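Home | Projects | Reports | Partners | Contact

Last updated: Apr 20, 2023

Skullimora Project: Progress Report to the Pamgate Fund
Teaching household tasks by remote control
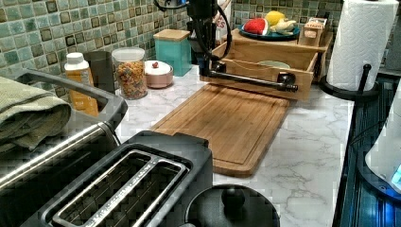

Collection of demonstrations by remote control is now the main activity of the project, and most of the staff time charged to the grant in this period was spent on it. An operator guides the arm through a complete task while the system records the movements, and the recordings are later used to train the control software. The task set for this period concerns drawers and tableware. In the kitchen station the gripper works close to an open wooden drawer with a pale green bowl inside it, and only the rim of the bowl stands above the drawer's edge. Operators have found this a demanding starting position, as the approach must be made from above and leaves little room for correction. The toy fruit on the teal-blue plate behind the drawer is used in a second group of tasks, which will be reported separately.

Progress against the work plan

The plan agreed with the Fund called for 1055 accepted demonstrations by the end of this period. The team recorded 1631, of which over 1055 have passed review. The remainder were rejected or await a second reading. The most frequent ground for rejection was hesitation by the operator midway through a movement, followed by tasks ended before the arm had withdrawn.

Three operators have completed training on the Rangel hand controller. Two of them had no earlier experience of remote operation. Levente Antal, who leads the operator group, has revised the written instructions in the light of their comments. The new version asks operators to practise each task without recording before the session begins — a change that has lengthened sessions slightly but has reduced the share of rejected work.

Difficulties

Delay between the hand controller and the arm was noticeable during the early sessions and made fine movements tiring. Jandia supplied a revised software release, and operators report an improvement. The team has not yet measured the delay under full load and does not regard the matter as closed.

Guiding the arm directly by hand was tried for the drawer tasks. It gave smoother paths, but the operator's own arm often blocked the view of the drawer. The method has been kept for simple reaching movements only.

Next period

Review of the outstanding recordings will be finished in May. The first training run on the drawer tasks will follow, and its results will be sent to the Fund with the next statement of expenditure. No change to the approved budget is requested.

Contact the project office | © Skullimora Project | Back to top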